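The Long Way to Eleven 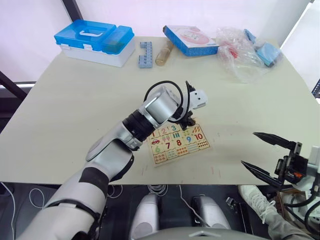
Children in Jandville learn to count later than they used to, or so the kindergarten teachers there will tell you. Henk Verschueren has taught in the town's only elementary school since it still had a coal stove, and he keeps the old lesson plans in a drawer. In those years five-year-olds spent the fall on songs and finger games, and by December most could get to 11 without help. Today they can recite much further than that, but many lose their way when asked to hand over six buttons. Verschueren blames the reciting. He would sooner put out a wooden number board, the kind that sits flat on a table, and let a child take as long as it needs over one numeral.

The school has 251 pupils, seven more than last year, when a bus route opened from Jernport. Two of the new children spoke no English when they came. Both could already count in their own language, and Verschueren says they were among the quickest in the room once they had the new words.

Jasper Verhoeven runs a small toy workshop in Clirkport, an hour down the coast. He makes counting toys from beech offcuts and sold 4,000 pieces last year, mostly to schools. His father made furniture in the same building. Verhoeven says parents ask him for sets that go up to a hundred, and he tries to talk them down.

"They want the big one," he says. "The child plays with three pieces of it and chews a fourth."

His best seller stops at ten. He has changed it twice — once to make the four easier to tell from the nine, and once because the paint he liked went off the market. The new red is duller and he still complains about it.

Back in Jandville, the morning class starts with a walk to the gate and back, counting steps out loud. On a good day the children agree on the total. The record is 258, set by a boy who went around the flower bed twice and counted every step of it.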